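The new governor of Pirnitz has been in office for 20 weeks, and her administration still cannot say in plain words what it plans to do with the money it asked for. Mirjam Nijs won in the spring on a promise of a "working province." The document that carries that name came out in October. It is long, it has a nice cover, and anyone who reads it through will find very few commitments with a price attached.

The biggest is the Jolen Skills Plan, which would put 2907 people through short training courses before the end of the governor's second year. The number appears four times in the text. How it was reached is not explained anywhere. A spokesman for the governor, Joris Baert, said it was "based on need in the districts" and promised a table. The table had not arrived by 5 p.m.

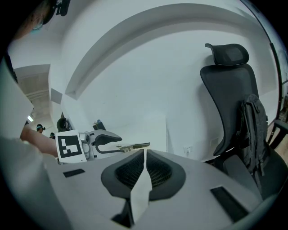 Jolen is supposed to be the showpiece, and the governor's people talk about it as if it were already running. The plan's chapter on the town speaks of "modern hands-on equipment," a phrase loose enough to cover a welding bench, a sewing machine or a gray hand-held gripper with a mesh-and-rubber pad on it. A budget line ought to be tighter than that. What would be bought, from whom, and who would teach people to use it are all left for "a later phase." The provincial assembly is being asked to approve the money in this phase.

Ruth Kettle, who sits in the assembly for Iltum, put the question to the governor's office in writing last month. She got back two pages, one of which was a copy of the governor's inauguration speech.

"I voted for her budget outline in good faith," Kettle said. "I would like to know what I voted for. If a school principal in my district sent in a request like this, the province would mail it back."
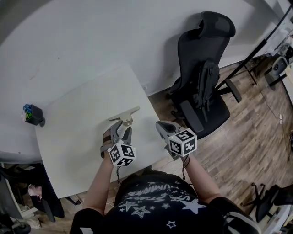
The previous administration does not come out of this looking much better. Its own training program was announced with a marching band and closed after 2 years. According to its final report, 204 people finished a course. The report did not record how many of them found work, and the office that might have followed up was merged into another one and then moved out of its building. Nijs criticized all of this during the campaign, and rightly. Her plan keeps the same reporting form, with the same blank where job results should go.

Baert said the form would be "looked at." He did not say by whom.

There is also the matter of who will run things. The governor has named Amber Schouten, her former campaign manager, to head the new delivery office. Schouten is well liked and by all accounts works long days, but she has not run a public department before, and the post was not advertised. Baert said the governor was entitled to choose her own team and that voters would judge the results. Voters will have a hard time doing so if the results are not written down.

Supporters of the plan say critics are asking for too much too soon. Shirley McIntyre, a retired district administrator who advised the governor during the handover, argued that no first-term governor arrives with every detail in place.

"You learn the job by doing it," McIntyre said. "She inherited empty drawers. Give her a full year and then ask these questions."

That may be fair when it comes to details. It is harder to accept for the main figures, which were in the campaign leaflets well before anyone opened a drawer. The leaflets also promised a repaired road between Iltum and Juntunen and a night clinic in Juntunen itself. The road has been pushed back to the third year. The clinic gets one sentence in the October document, under "aspirations."
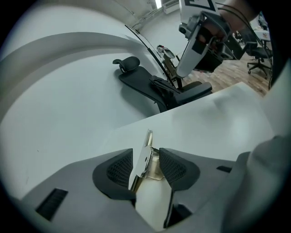 The assembly's finance members are due to go over the plan later this month. Kettle said she would ask for the training money to be released in stages, with a public count at each stage of people enrolled, people finished and people hired. The governor's office has not said whether it would accept that. Baert called the idea "interesting" and said a fuller answer would come with the table.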